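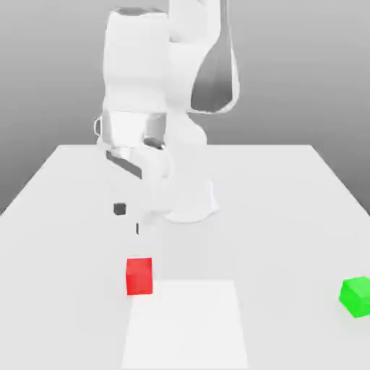 Weekly check, Bastos cell, arm and table. Done Saturday, start 7.10, finished just before nine. Model opened alongside as usual so the real one can be put in the same pose before anything gets touched. Elbow bent, hand pointing down, fingers open, red cube at the top left corner of the pale patch and green one well out to the right. If the real table doesn't match that, stop and sort it before item 1. Matched this week apart from the red cube, see item 9.

Marks used: OK, WATCH, FIX, N/A. Write something next to anything that isn't OK. A bare WATCH is no use to the next shift.

BEFORE POWER

1. Isolator off, padlock on, key in pocket – OK
Tag is getting hard to read. New one in the drawer under the Hetard controller, swap it next time.

2. Air off and dumped – N/A
Electric hand on this cell. Item is left over from the old Prirnisance sheet, leave it in, auditors ask for the same numbering on every cell.

3. Base bolts, torque to 54 Nm – OK
All clicked straight off. Paint lines still lined up. Don't back them off first to "see what they were at", just put the wrench on and click.

4. Base flange, wipe round and look for dust or swarf – OK
Bit of grey dust at the back. Wiped, dry cloth only. Check whether it's back next week, if so it may be coming off the cable cover.

5. Table top, clean and no lifting at the joins – OK
One scuff near the front, can't feel it with a fingernail. Leave.

6. Covers and caps on all joints – WATCH
Elbow cap seated but one of the clips feels soft. Pushed home, stayed home. Got a spare cap on the Vorero order, not arrived. Do not glue it, someone glued the last one and it took most of a morning to get off.

7. Cable run, base to wrist – FIX, done
Second tie up from the base had gone tight and was pinching the sleeve. Cut it off, new tie, finger's width of slack. Sleeve marked but not through. Had a look inside with the torch, cores fine. Arm needs to go through full travel by hand in brake release before you tighten anything here, otherwise it feels slack when parked and pulls tight at full reach.

FINGERS AND PADS

8. Finger pads, wear and glue – WATCH
Left pad good. Right pad has a lip starting on the inside edge. Trimmed with a blade, will do until the next pair. Pads are changed as a pair, always, even if one looks new. Pair in stock – one. Reorder when that goes.

9. Test cubes, edges and position – FIX, done
Red cube was sitting a good bit off the corner of the patch, looked like it had been knocked with a sleeve when the table was wiped. Put back to the corner marks with the plastic square. Green cube fine. Corners on both still sharp. Please wipe round the cubes or take them off and put them back properly, dont nudge them.

10. Finger travel, full open to full closed, by hand – OK
Smooth both ways. No grit.

11. Hand mounting screws – OK
Checked with the short key. The long one fouls the wrist and you get a false feel.

POWER ON, SLOW SPEED

12. Boot, no faults on pendant – OK
One old message in the log from Thursday night shift, door switch, cleared. See item 17.

13. Home position against the marks – OK
All marks lined up. Base joint is right on the edge of its mark, same as the last three sheets, so not moving.

14. Brake test, each joint – OK
Wrist brake a bit louder than the rest. Always has been.

15. Slow move to above red cube, fingers open, stop short – OK
Clear both sides. Do this one at slow every time even if you're behind. The cube is cheap, the fingers aren't.

16. Pick and place, red then green, 42 cycles – FIX, done
First run dropped on cycle six. Stopped, went back, found the grip width had been left on the setting for the old cubes. Put right in the controller, saved, wrote it on the card. Re-ran from the start, all 42 good. If you change the width for a trial, change it back or write it down!!

17. Door switch and light curtain – WATCH
Both stop the arm. Door switch needs a firmer push than it should to make. Bracket looks very slightly bent. Not unsafe as it fails to stopped, but will be tripping the night shift. Bracket straightened by hand, needs a proper new one. Raised with stores.

18. E-stops, pendant and post – OK
Both tested, both latch, both need a manual reset. Post button label peeling.

FULL SPEED

19. Cycle run at 82 percent – OK
Never set to 100 on this cell. Table isn't stiff enough, you can see it in the placing.

20. Noise and heat after run – OK
Elbow warm, nothing odd. No knock on the reverse.

21. Model against real, position check – WATCH
Red pick good. Green side is reading slightly short at full reach. Within limit but it was nearer last month. Could be the table, could be the base joint. Re-teach the green point before blaming the arm. Didn't get to it today, ran out of time.

22. Hours on counter – 136 since last service
Service kit is on the shelf, all there except the grease, which went to the other cell and hasnt come back.

TO CARRY OVER

Elbow cap when Vorero parcel turns up
Door switch bracket
New lockout tag
Re-teach green point, then repeat item 21
Grease back from the other cell
Reprint post button label

Cell handed back running, padlock off, key back on hook. Old pad trimmings in the bin, blade back in its sleeve. Next sheet is already on the clipboard, use that one and not the loose copies by the door, those are missing item 21.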